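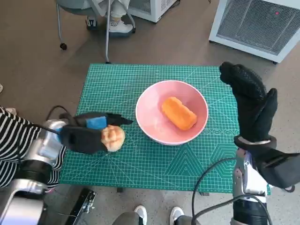 The section on where people may stand should have been the first in the code, Jessie Sutherland told the open meeting in Tolurden, and the sections on paperwork could have waited until the back pages. Several of those present agreed. The drafting group took note of the remark, and in the text now before members the standing rules have moved from page 19 to page 2.

The meeting, held on Sat 11 May, was the last public stage in the preparation of the Dorska Code, a set of working rules for laboratories in which people and robot arms share a floor. The code was drawn up by the Clelamard Institute with the participation of four laboratories. It is intended for places where the robot is still being taught or tested, where the task changes from one morning to the next, and where a fixed fence would make the work impossible.

Such places have grown in number faster than the rules that govern them. A factory cell is planned, guarded, inspected, and then left largely alone. A research floor may see an arm packing bread at ten o'clock and folding cloth after lunch, with staff members stepping in to reset the objects between attempts. The institute's earlier guidance, adopted when most of its members kept their arms behind screens, had little to say about a person whose shoes are at the edge of the work surface.

The first draft, circulated in January, contained 74 clauses. The present text contains 53. Members who wrote in during the comment period asked for shorter sentences and for fewer references to other documents, and the drafting group has tried to meet both requests. A good deal of the reduction comes from the former Part Five, on signage, which repeated what the building regulations already require.

Standing and reaching

The standing rules rest on a distinction between three kinds of presence. An attendant is a person who may enter the reach of the arm during a session. An observer may be in the room but must remain outside that reach. A visitor must be accompanied at all times and may not come forward while power is on. Each person's role is to be written on the session sheet before the arm is enabled, and a person who changes role must say so aloud and wait for the operator to answer.

Sitting down received more attention than the drafters had expected. Under clause 9, an observer may sit, but a chair with casters may not be placed where a push backward or forward would bring the sitter within reach. The laboratory at Atanasov asked for casters to be prohibited altogether. Other members objected that this would mean replacing most of their furniture, and the narrower wording was kept.

The code asks that the reach of each arm be measured with the tool it will carry that day. Gloves, pads, brackets, and fingertips all add length, and one participating laboratory found that its posted distance had been measured from a bare wrist. The figure on its wall has been corrected.

Gloves, for the machine and for the person

Part Three deals with hand coverings. Fabric or textured gloves are now commonly fitted over robotic hands, both to improve grip and to protect the joints beneath. The code permits them on three conditions: the glove must leave the wrist joint free to turn, it must be secured by a cuff or tie that cannot work its way into the mechanism, and it must be inspected for holes at the start of each session. Where the robot handles food, even food that will be thrown away afterward, the glove is to be kept for that purpose and stored in a closed bag.

For people, the matter is less settled. Conventional machine-shop practice warns against gloves near moving parts, since loose material can draw the hand in. Attendants in teaching laboratories nevertheless have sound reasons to wear them, among them hygiene and protection from small cuts. Clause 22 allows a close-fitting glove, without loose cuffs or strings, when the gripper is running at reduced speed. At full speed the hand must be withdrawn, gloved or bare.

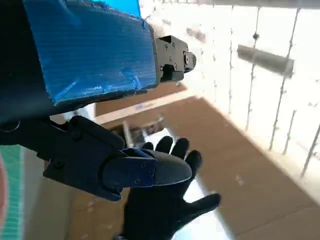
Close work: a gloved hand with fingers spread, just behind the blue fingertip of a black gripper.

The position of the attendant's hand is treated in some detail. The palm should be open when it is near the jaws. Fingers are not to be placed between the jaws for any purpose while power is on, including to show the machine where an object ought to go. The attendant is to keep a clear path of withdrawal, away from walls and fixed structures, and is to decide on that path before reaching in.

Small fasteners are covered in the same part. Fingertips fixed by screws are to be checked for tightness at intervals set by the laboratory and recorded. The draft had proposed a check after every 1000 grasps. Members pointed out that few of them count grasps, and that a rule tied to a number they do not hold would be ignored. The final clause refers to the working day.

Cables and the floor

Readers who have visited a robot laboratory will know that the floor is often the least orderly part of it. Cables run from wrist to upper arm and from the arm to the wall; clamps and brackets are put down within easy reach and stay there. The code requires that any cable crossing the floor in the attendant's area be taped, covered, or rerouted before a session begins. A cable that moves with the arm must have enough slack for the full motion, and no more slack than that motion needs. Loose tools are to be kept in a tray.

Protective sheeting is addressed briefly. Plastic panels and similar coverings may be fitted around parts of a machine or a bench, and they are to be replaced once an edge has begun to shed material. This clause attracted one comment, which asked who would decide. The answer given in the text is the session operator.

What the code leaves out

The code sets no numerical limit on force. The drafting group considered a table of values and concluded that it had neither the instruments nor the standing to publish one. Laboratories are directed to the manufacturer's documentation and to their own risk assessment, which must be signed and made available to every attendant. Some members regard this as the principal weakness of the document, and a written statement to that effect will be printed with it as an annex.

Nor does the code deal with images. Many laboratories record their sessions, and staff may appear in the recordings in whole or in part. Consent for such recording falls under each institution's existing policy. The institute has undertaken to prepare a separate note on the subject, for which no date has been set.

Adoption is voluntary. A laboratory wishing to state that it follows the Dorska Code will be asked to submit four completed session sheets, a plan of its floor showing the reach of each arm, and the name of the person responsible for keeping both up to date. There will be no inspection in the first year. Laboratories that share a room with another tenant must submit a joint plan.

Copies of the text, including the annex, may be requested from the Clelamard Institute's office in Tolurden. Comments on clause 9 and clause 22 will continue to be accepted after publication and should be sent in writing, with the clause number given at the head of the page.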